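How I Send Written Comments to a Parliamentary Committee (and Get Them Read)

I've sent in comments on draft laws for a few years now, mostly on local government and elections, and people keep asking me how it's done. You don't need to be a lawyer or belong to a party. You need a free evening, the text of the bill and a bit of patience with the committee's website.

First, get the bill itself. Newspaper reports are fine for finding out that a bill exists, but they often describe an older draft, and I once wrote two pages about a clause that had been dropped in February. Look for the version marked "as introduced" or "as referred to committee" and write the bill number at the top of your notes.

Next, read the call for comments. It will give you a closing date, an address and usually a limit on length. The one I'm working on at the moment closes on 5th September and allows 3 pages, including any tables. Some clerks will forgive an extra half page. I wouldn't count on it!

Now read the bill with a pen in your hand. Skip the long opening bit about aims and go straight to the clauses, then come back. The last one I did had 59 clauses and I only had something useful to say on four of them, and that's quite normal. Put a star by anything that touches you or your area, and a question mark by anything you can't follow after two goes. The question marks are often your best material (if you can't tell who has the power to call a by-election, the members may be struggling too).

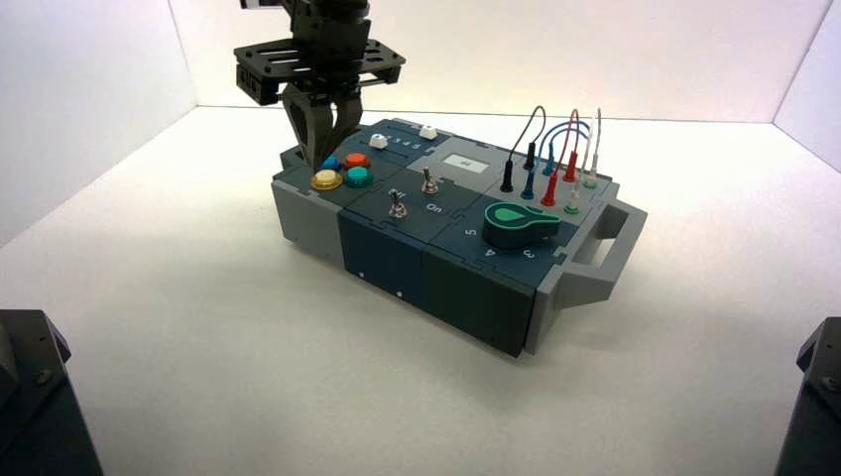 Task board with handle, gripper over the left end.

When you start writing, put these at the top, each on its own line:

Your name and where you live
The bill's full title and number
Whether you support it, oppose it or want changes
Whether you're willing to speak in person

Then take one clause at a time. Give the number, say what you think is wrong and offer your own wording. That last part matters more than anything else I can tell you. "Clause 52 is unfair" gives a member nothing to work with. "In clause 52, replace 'may publish' with 'shall publish within 14 days'" is an amendment somebody can pick up and move – and I've seen it happen, though they never did thank me.

Keep your temper out of it. My friend Usman Warraich reads all of mine before they go, and he crosses out anything I wrote after ten at night. If you haven't got a Usman, leave it till morning and read it aloud.

Save the thing as a PDF, put the bill number in the subject line and send it a couple of days early. Ask for an acknowledgement. If you've heard nothing after a week, ring the committee office and be nice to whoever picks up.

After that, watch for the committee's report. Written comments are normally listed at the back, and in the last report I checked there were 91 of them. Mine was listed under the wrong spelling of my surname, so search for the bill number and your town as well.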